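Intern > Arbeitsgruppen > Manipulation > Protokolle

Zuletzt aktualisiert: 16. Juli 2023

Diese Seite verwendet Cookies, um die Anmeldung im internen Bereich zu speichern. Mit der weiteren Nutzung stimmen Sie dem zu.

Protokoll Projekttreffen Trevach (Simulation und Greifplanung)

Protokoll habe diesmal wieder ich geführt, also bitte nicht wundern, wenn es etwas plaudernd ausfällt. Korrekturen gern direkt unten eintragen.

TOP 1: Protokoll vom letzten Mal
Ohne Änderungen angenommen. Der offene Punkt zu den Reibungswerten wandert in TOP 3.

TOP 2: Stand der Küchenszenen
Wir haben jetzt 800 Szenen gerechnet, alle mit dem neuen Generator aus Hulletti. Im Februar hatten wir ja noch alles von Hand hingestellt (ich möchte da wirklich nicht wieder hin!). Der Generator würfelt Arbeitsplatte, Gegenstände und Kamerastandpunkt aus und prüft hinterher, ob sich etwas durchdringt. 22 Szenen mussten wir trotzdem rauswerfen, meistens wegen Messern, die zur Hälfte im Stein steckten. Die Kollisionshülle für dünne Klingen ist einfach zu grob, das kommt auf die Liste.

Länger diskutiert haben wir über die Marmortexturen. Ich hatte sie reingenommen, weil uns das Tiefennetz auf hellen einfarbigen Platten zu gut vorkam, und siehe da: Auf dunklem Stein mit Adern hält es die Adern gern mal für Kanten von Gegenständen. Unschön, aber genau dafür machen wir das ja. Ich habe dazu eine der Szenen an die Wand geworfen, an der wir dann fast den ganzen Punkt entlang geredet haben.
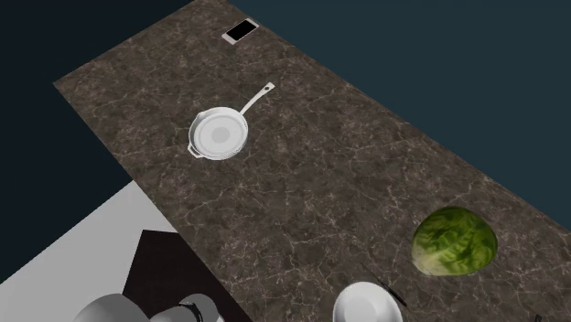 Abb. 1: Simulierte Küchenszene mit weißer Pfanne, Salatkopf und geäderter Marmorplatte; unten links ein Teil des Roboterarms.

Gestritten wurde vor allem über die Pfanne. Sie hat einen langen Stiel und gegenüber noch einen kurzen Gegengriff, und unser Planer schlägt stur Griffe am langen Stiel vor, auch wenn der vom Arm weg zeigt. Die einen wollen eine Strafe für lange Wege in die Bewertung einbauen, die anderen (ich auch) würden lieber erst mal beide Griffe einzeln annotieren und schauen, was passiert. Wir machen jetzt das mit den Annotationen, die Strafe bleibt in der Hinterhand.

Dann noch die Frage, was mit angeschnittenen Objekten passiert, so wie bei der Schüssel am unteren Bildrand. Bisher zählt alles mit, was auch nur ein paar Pixel hat. Das verhagelt uns die Auswertung, denn solche Krümel erkennt kein Mensch. Beschluss: Unter 80 Pixeln Fläche wird ein Objekt ab sofort ignoriert, sowohl im Training als auch im Test.

TOP 3: Tendomport
Die Schnittstelle zum echten Arm läuft, allerdings noch mit einer Verzögerung, die mir nicht gefällt. Die Reibungswerte für Salat haben wir immer noch nicht vernünftig gemessen. Blätter geben nach, und unser Modell tut so, als wäre der Kopf eine harte Kugel! Wir probieren es mit 2 Steifigkeitsstufen und vergleichen beim nächsten Treffen.

TOP 4: Vergleich mit Cruickshank
Der Planer von Cruickshank ist auf den einfarbigen Platten schneller als unserer, auf Marmor liegen beide gleichauf. Ich traue der Zahl noch nicht ganz, der Zufallsstartwert war bei beiden Läufen verschieden. Wird wiederholt, vorher geht davon nichts in den Bericht.

TOP 5: Verschiedenes
Der Rechenknoten ist nachts fast immer frei, bitte lange Läufe dorthin legen. Die Texturbibliothek zieht um, alte Pfade gehen noch bis zum nächsten Treffen. Ich schicke die Griffannotationen herum, sobald die ersten fertig sind.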